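Home | Courses | Lab notes | Staff | Search

Print this page | E-mail this page

Teaching a Robot by Remote Control
Handout for practical session 2
Prepared by Haris Stojanović, Carach Robotics Course

1. What we want to collect

In this session you will steer the robot yourself and record what it does. One recording from start to stop is called an episode. A policy learns only from what is inside the episodes, so if the operator is nervous, the robot will learn nervous movements. Please practice with the recorder off until your hands feel calm.

Each pair of students should deliver 40 good episodes. The shared set from last March has 1,748, and yours will be added to it.

2. Position of the operator

You see through the head camera only. Depth is difficult to judge in this view, especially over glass, where the table base shows through the top and the eye takes the wrong surface. Come down slowly for the last part of every reach. When one hand carries an object, as the right hand does with the small cardboard box, the other should stay open and low, away from the tray.

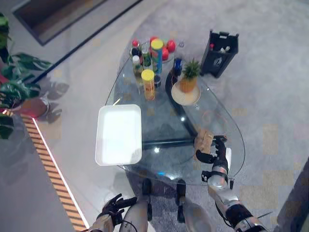
3. Rules for a good episode

Begin with both hands in view.

Move one object at a time. Do not correct a grasp more than once; if it fails again, stop and mark the episode as failed.

Failed episodes are not deleted. Write "F" in the log and one short sentence about the reason.

Change the places of the objects between episodes. Students often forget this, and then the policy learns a position instead of an object.

Do not push tall bottles or cans with the back of the fingers.

4. After the session

Replay every episode at normal speed before you upload it to the Drandik folder. Look for pauses at the start and trim them. Training on fewer than 200 episodes is possible, but we will discuss in the next lecture why the results change so much from run to run.

Homework: read the chapter on behavior cloning and bring your log sheet.

Contact: Haris Stojanović, room 2 | © Carach Robotics Course | Back to top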